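Bench notebook, tableware box, Tredenberg room
August 21, 2020

Starting a fresh page for the place settings, as the last one got coffee on it. 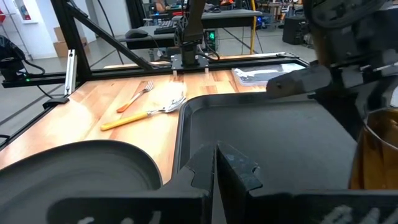
So, the big question from last time was whether we keep one standard setting for everybody or let each person lay the table the way they like. I'm for one standard, at least to begin with. I laid mine on the butcher-block top with the black tray, the round black plate to the left of it, and the fork with the orange handle and the spoon with the yellow handle in the space between. It's a comfortable spread. The gray folded thing goes at the far edge, where it doesn't get in the way of the cutlery.

Things I like about this set: you can ask for "the orange one" and everybody reaches for the fork. No more "the small one, no, the other small one." The old Nolovik set was all plain steel and I lost track of which pieces were ours and which belonged to the kitchen down the hall. I think we gave them four of their own teaspoons back at the end of July and they were very nice about it!

Things I don't like: black plate, black tray. They look good against the light wood, no complaints there, but in the cupboard they vanish into each other. I spent far too long this morning feeling around for a plate that was sitting right on top of the tray. I've put a strip of masking tape on the shelf edge, PLATES on the left and TRAYS on the right. Please stick to it, even when you're in a hurry to get out of here.

The tabletop. It had its second coat of oil from the Jisstead tin and I'm happy with the color, nice warm stripes in the grain. It does throw back a lot of the overhead light, though — more than I wanted. I might take it down a bit with a fine pad before the next coat, or skip the next coat. The tin says two is plenty for indoor use. If anyone has strong feelings about shiny tables, write them in the margin.

Washing up. I did the whole box by hand, warm water and a soft sponge, no scouring side. The colored handles are the part I worry about. I don't know how they'd take the dishwasher, and I'd like to find out with one spare fork and not with the lot. Put a spare in on the top shelf next time somebody runs a load, and leave a note here about how it comes out.

Stock, for the record: the inventory sheet now stands at 1,661 lines for the whole building, of which 122 are tableware. Two of those are wrong. One is a tray listed as a plate (see above, I sympathize) and the other is a ladle I've never laid eyes on. I'll fix the tray myself. The ladle I'm leaving until somebody from upstairs can tell me if it ever existed.

Ordering: asked Zieliński for a price on more spoons in the same yellow. They have them in a longer handle too, but I said no thanks, the long ones won't lie flat in the drawer insert. Also asked for a couple of knives, since a fork and a spoon will get you through soup and rice and not much else. Waiting to hear back on colors. Green would be my pick, blue if they don't have green. Please not red, I can see us mixing it up with the orange by the end of a long afternoon.

Still to do:
fix the tray line on the sheet
dishwasher test on a spare fork
fold the gray stack down smaller so it fits in the side pocket of the box
find out who has the good dish towels
felt pads for under the tray, I don't want scratches in that oil

Leftover from the last page: the drawer insert is still the wrong way round, narrow slots at the back. I flipped it once already and somebody flipped it back. I'm flipping it again before I go home, and the screwdriver is in the top drawer if you want to fasten it down.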